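3.2 Shared storage on the counter

The second group of surfaces we studied are those where food is kept in the open for more than one person. Our earlier work in the Jornero flats had shown that cupboards are sorted by owner, while the counter is sorted by moment of use (breakfast, tea, the evening meal). We wanted to know if the same holds in the kitchens of the Cisternas building, where the cupboards are smaller and the residents stay for longer. In this section we treat only the tea corner and the area for cutting, as they were mentioned together in most of the interviews. The divided caddy is of special interest to us, for it gives each kind of tea a place but no name.

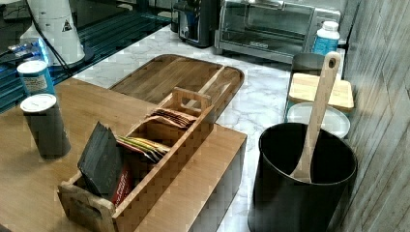
Domestic Objects Research Group, Department of Design and Material Culture
In the caddy the packets are not all kept in the same position. In one compartment they stand upright, in another they lie almost flat in a stack, and at the back they are fanned against the wall. Residents explained to us that a new box of tea is emptied into whichever compartment has room, and the older packets are pushed to one side. We call this habit "filling over", following the term used in the Gornard diaries. It has a practical consequence: the oldest tea is seldom the first to be drunk.

The cutting board has a different character. It is large, it stays out between meals, and it takes the middle of the counter, so that all other things must find their place around its borders. Jars, canisters and utensils go to the back, and the toaster oven keeps to the side (Figure 2). Of the 66 households in the Sinel survey, those who left the board out also reported more containers standing in the open. We do not claim that one is the cause of the other.
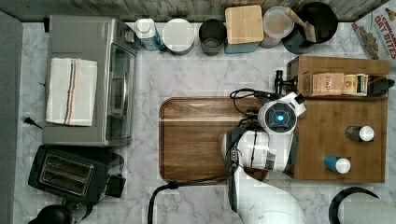 Figure 2. Counter with cutting board, toaster oven and row of containers along the backsplash.

The wooden organizer at the right of the board joins both functions. Its flat top serves as a second, higher surface, and bottles are put there as well as tea. In the interviews this height was described as a way to keep things away from crumbs and water. The colour of the wood was also mentioned, mainly by residents who had chosen the organizer and the board at different times and wished them to match.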